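Estate Planning Paralegal (Pets and Trusts)
Badine Law Office, Riltville

Do you like wills, trusts and the people who write them? Do you also happen to like dogs, cats, parrots and the odd elderly tortoise? Then please read on, we would love to hear from you!

Badine is a small estate planning practice with five people on staff, and we are looking for a full-time paralegal to join us. Much of our work is the usual kind – wills, powers of attorney, probate filings. The part that keeps growing is pet trusts, where a client sets money aside for an animal's care and names someone to look after it. Last year we drafted 31 of them, and our clients keep telling their neighbors.
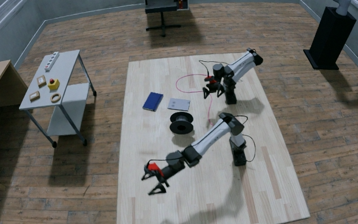 You would work mainly with Ekua Fiadzo, who started our pet trust work and still gets excited about a well-drafted caretaker clause. Day to day you would sit in on client meetings, prepare first drafts, keep the probate calendar straight and phone the caregivers named in older trusts to make sure their details are current (these calls can run long, and the stories are wonderful).

We ask for two years in a law office, a paralegal certificate or similar training, and a clear, friendly writing style. Probate experience is a big plus. Pets of your own are optional.

The job is based in Riltville, with one day a week from home once you are settled in. Health coverage and paid bar association courses are included. We hope to have someone start in October 2026.

Send a resume and a short letter to Ehab El Idrissi, office manager, Badine Law Office, 81 Irkum Street, Riltville. Questions are welcome before you apply – just call the front desk and ask for Ehab.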